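Three-sided bench enclosure: front rail flush or proud of the top?
Workshop furniture > Benches and enclosures
December

poul_v
Original poster

Second version of the bench box. White top, grey panels on the back and both sides, open at the front, aluminum extrusion along the front edge. Two questions before I commit to final fastening.

1. Rail height. The front rail can sit flush with the top or slightly below it. Flush gives a continuous surface for wiping down. Below avoids a metal lip if the top ever shrinks or gets replaced with a thinner one.

2. Gap at the walls. The side panels currently touch the top along their full length. I am considering a clearance gap so the top can be lifted out without loosening the uprights.

Dimensions: top is 600 mm deep and 15 mm thick, rail is 1021 mm. The rail is an offcut, which is where the odd length comes from. Corner struts are thin profile and carry the wall panels only. They do not carry the top.
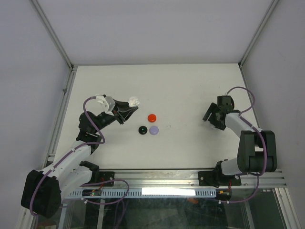
Wall color was chosen to be a step darker than the top. Version one had white walls on a white top and the back edge was hard to locate by eye under the overhead light. With pale grey the line at the back is distinct, and there is less glare off the side panels than before. The top is matte for the same reason. Gloss was tested and rejected.

Load on the front edge is carried by the rail. Anything bolted to the front goes to the extrusion with T-nuts, nothing into the edge of the top. I would like to keep it that way.

kmurakami

Below flush, by the thickness of a strip of tape. I ran flush for two years. The top swelled slightly at the front after repeated wet cleaning, and then the rail was below flush anyway, with an uneven step. Better to set the step yourself.

For the gap, 5 mm. Anything smaller and the top binds on one corner when you tilt it out.

bjartur_n

Disagree on both.

A step at the front edge collects dust and every small screw that rolls toward you. Flush is correct. If the top swells, the fault is in the edge sealing. Seal all four edges before assembly, two coats, including the one against the rail.

A gap at the walls has the same problem and is worse, since you cannot reach into it with a brush. Small parts go down it and end up on the floor behind the bench. How often does the top need to come out? Mine has come out once.

kmurakami

Mine comes out every time it gets refinished. Matte white marks easily, and rubbing out a mark polishes the surface, so after a while you have glossy patches. I refinish or flip it.

bjartur_n

Then flip it once, refinish once, and accept loosening four bolts on each occasion. That is less work than sweeping a gap every evening.

imani_nyanda

You can have the gap without the parts loss. Run a compressible foam strip along the inside face of the wall, just under the level of the top. The top presses down past it and the strip closes the clearance. I used Poltent strip, grey, self-adhesive. It holds on painted panel. It does not hold on raw fiberboard without a primer.

Rail: I have no strong view. Mine is flush and the swelling has not appeared, but I clean it with a barely damp cloth.

nanna.kvaran

Question for Poul about the corners. Are the wall panels captured in the slot of the struts, or fastened to the face? If they are in the slot, check the panels for rattle before deciding on the gap. With the top touching the walls, the top is damping them. Open a gap and you may hear it.

I had this on a box with Borkalow panels. It was silent until I trimmed the top.

poul_v
Original poster

Fastened to the face at the back, in the slot at the sides. I had not considered the rattle. Loosened the top and moved it forward to check, and the left panel does buzz when tapped. The right one does not. Foam strip would address both the buzz and the dropped parts, so I will order it.

On the rail I am going with flush and sealed edges. Kaede's point about swelling is noted, but the cleaning here is mostly dry.

kmurakami

Fine. Write down the height of the rail bolts before you fill the slot covers. You will want it later.

bjartur_n

I still see no need for the gap. With foam in it I withdraw the objection about screws. Foam takes a set after over a year under compression, so buy extra from the same roll.

imani_nyanda

Mine has taken a slight set at the back corners. Still closes the gap. Cut the strip long and compress it lengthwise when you stick it down, or it pulls short at the ends.

nanna.kvaran

Poul, if the left panel still buzzes with the strip in, look at the slot depth on that strut before adding more foam. Mine was bottoming out at the lower end only.

poul_v
Original poster

Will measure it when the panel is out. Strip is ordered.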